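Tuesday, dye notebook - January

Third go at the woad vat, and I am so pleased I'm writing this up before I've even rinsed my sleeves. Tuva left me the fruit vat recipe on the back of an Odis order slip and I followed it to the letter this time, apart from the pears (overripe, from my own windowsill, skins and all).

Shallow bowls again for the test skeins. I'm converted. Deep jars make me poke at the yarn and poking puts air in.

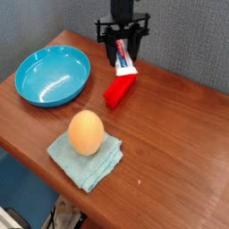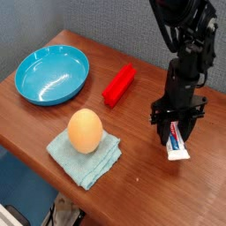
Turquoise bowl on the table by the gray partition, both pictures.

Vat notes. Started it at 40 C, lid on, towel wrapped twice. First sniff at lunch: still sharp, liquid murky green with no shine. By four it had the coppery skin on top and a proper yellow-green underneath when I drew the spoon across. That skin! I went and fetched Abimbola from the loom room to look at it and he was very decent about being dragged away mid-warp.

Yarn was the Rahman two-ply, 116 g in total, wound into small skeins and soaked overnight with a drop of soap. Squeezed, not wrung. Two dips each, ten minutes under, ten minutes hanging. The first dip came out the color of pea soup and went blue from the outside in, and I will never get tired of watching that. Second dip deepened it a lot more than I expected, somewhere near old work jeans.

The cotton scraps did less well. Patchy along the folds, and one has a pale stripe where I had it pinched with the tongs. Ingvild thinks there was still size in the cloth. Scour the next lot properly, full hour, washing soda, and change the water when it goes tea-colored.

pH strips: the old packet is useless, everything reads the same olive. Opened the new one. Vat was sitting a bit high, so next time go easy on the lime and add it in pinches. Also write the lime DOWN as it goes in. I have "some more" in my notes and that is no help to me or to Tyra, who wants to repeat this for the Brukurville table.

Rub test on the wool after rinsing: faint blue on a white hanky, much better than last time, when it looked as if I'd mugged a pen. Vinegar rinse seems worth keeping - cheap, quick, and the yarn feels softer.

Still to do
Light test: half of each skein under card on the south sill, check in a month.
Feed the vat with more pear before Ragnvald's turn with it, and tell him not to stir hard.
Ask Tuva if she strains hers. Mine has bits.
Try one skein over onion skin yellow. I want a real leaf green and I think this vat could do it.
Buy more soda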